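3. Construction and Use of the Hand-Held Grippers

3.1 Workshop setting

The grippers were built and tried out in the shared workshop on Lurport Street, which members of the Travine group use for their own projects. Work on the pair began in August. The aim was to produce a tool that one person could build with the equipment already in the room, and that could be held in each hand while carrying out ordinary kitchen tasks. All printed parts were made on the workshop's own machines, and no part of the design calls for metal cutting.

3.2 Body and fingertips

Each gripper has a wide, curved shell that covers the moving parts and leaves the fingertips clear. Vent slots were added to the shell in the second version, after Thulani Nel found that the first one trapped heat during long sessions. The fingertip pads are black, with a fine surface texture, and sit in a V-shaped mount. The mount was redrawn several times. In its early form the two sides met at too narrow an angle, and the pads touched at their outer edges before they closed in the middle.

The pads were pressed together 3000 times on a simple bench rig before they were used on objects. Wear was limited to the front edge. Oratile Cele replaced one pad partway through the test when its glue failed, and results for that pad are left out of the figures given in Section 4.

3.3 Handle and marker

The handle has a rounded end and is held with the fingers curled beneath it. A square black-and-white marker stands upright on the gripper above the handle, so that the position of one tool can be worked out from the view of the other.
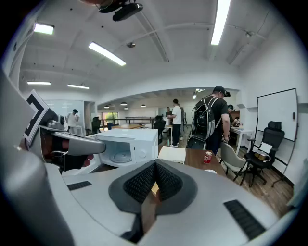 Figure 3. Hand-held grippers in use near the microwave and table.

Marker size was settled by trial. A smaller marker was lost at arm's length under the ceiling lights, while a larger one struck cabinet doors and the sides of appliances. The size chosen was read without error in 22 of 26 short trials. In the remaining four, the wearer's sleeve had covered one corner — a fault that was later reduced by raising the marker on its bracket.

3.4 Cost and assembly time

Parts for the pair came to some 800 rand, not counting the cameras, which were on loan from Trusari. Precious Shezi assembled the second gripper from the written instructions alone and reported two places where the order of steps was unclear. Both have been corrected in the version dated Tuesday, September 21, 2021. The screws that hold the finger mount should be left slightly loose until the shell is closed, and then tightened through the openings at the rear.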